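3/8/19

**Overhead cable run, humanoid unit (Dusula)**

The service loop was inspected before the chair-handling trials resumed. Two ties at the upper body had been drawn too tight in January, and the purple cables could not move freely when the torso leaned forward. Both ties were cut and replaced with hook-and-loop straps from Rieger.

The following work was completed:

- Left ankle actuator: connector reseated, cover screws checked.
- Gripper: zero position reset, then cycled 38 times without a fault.
- Hip joints: no play found at either side.
- Log buffer cleared and set to keep 1,000 entries.

Fault 11 did not return during the bench check. Its cause has not been established, and the entry remains open. H. Heitmann will compare the log with the one from Cloltport. 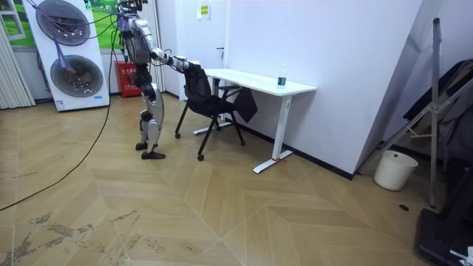 Clerkeck Robotics Workshop, Maintenance Section

Forward lean at the chair, gripper on top of the backrest. The cables from the upper body are to be checked in this posture at every service. Next service is due after seven trial sessions.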